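Dreledham Growers and Keepers Forum > Kitchen and Larder > Storing bananas with other fruit

Started August 2021

Subject: Bananas and apples in separate baskets, same shelf: any point?

I have one larder shelf, north wall, no window. Bananas and apples used to share a bowl and the bananas were brown-flecked within days. I have since split them between two containers of the same size with a gap between. The bananas may be lasting longer, but I kept no records for the bowl, so I can't compare.

Is the gap doing anything, or would I need a different room? Ethylene is a gas and I assume it doesn't respect the edge of a basket.

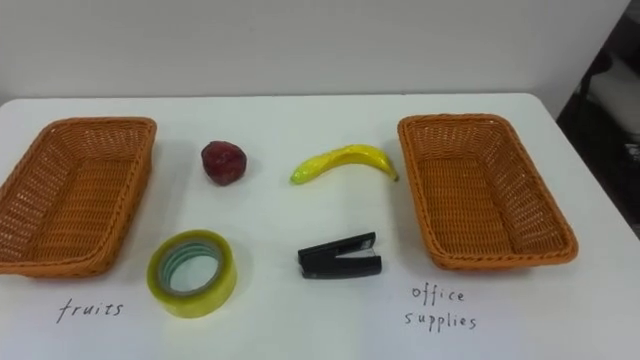 larderlath

Temperature on the shelf varies more than I expected. The Zandau 753 logger I use for the seed cupboard shows a four degree swing over a day, with the peak in early evening when the oven is on behind the wall. I can post the log if it helps.

----
Reply from: mossgate

The gap does very little. Ethylene at room temperature mixes through still air in a small space quite readily, and a larder with the door shut is a small space. What you changed by getting rid of the bowl was the concentration right against the skin. Fruit heaped in a bowl sits in its own gas. Spread it in one layer and it doesn't.

Try leaving the larder door ajar before you move anything to another room.

----
Reply from: quince_and_co

I don't agree that the gap does very little. I ran bananas and apples at opposite ends of a shelf in Wostunmont last June, and a second lot touching. Same bunch of bananas, split in half. The touching lot was ready for baking three days before the other. Door shut throughout.

----
Reply from: mossgate

One bunch, split once, is a single trial. Bananas on the outer side of a bunch are often further on than the inner ones. How did you divide it?

----
Reply from: quince_and_co

Straight down the middle, so each half had both. I accept it was one trial. I would still expect distance to matter to some degree, and contact certainly does, as one soft spot starts another.

----
Reply from: stillroom

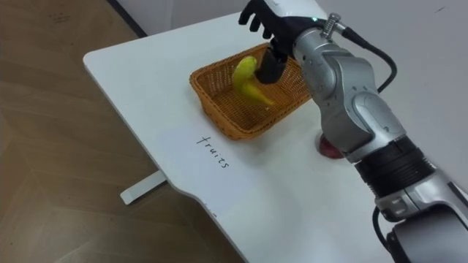

Starting colour matters more than anything said so far. A bunch bought green has its main burst of ethylene still to come, and outside gas can bring that forward by several days. Once the burst has begun the fruit makes plenty of its own, and apples nearby add little to it. The yellow banana above is past the point where keeping it away from apples would gain much. If larderlath buys them yellow, temperature is the thing to work on. If they are bought green, separation is worth having.

For yellow fruit I would look at these, in order:

Coolest shelf available, but above 13 degrees, or the skins go grey.
Stems wrapped. The effect is small.
Bruised fruit out the same day.

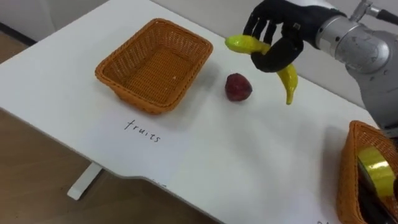
On the temperature swing, an oven behind the wall would bother me more than the apples do. Ripening speeds up noticeably with a few degrees, and an evening peak every day adds up. Move the bananas to the side furthest from the oven wall and leave the apples where they are for a fortnight. Then swap the apples as well, if you want to know which change did it. Use bunches at the same stage each time or the result means nothing.

----
Reply from: mossgate

Agreed on starting colour. I should have asked.

----
Reply from: larderlath

Bought green with yellow tips, usually. So separation may be doing something after all. I have moved the logger to the far end of the shelf and set it to read every 30 minutes.

Does anyone have experience of the Triantafyllou sachets? The packet says one per drawer and gives no figure for an open shelf.

----
Reply from: quince_and_co

Used them in a closed fridge drawer, with some benefit to pears. On an open shelf I would save the money.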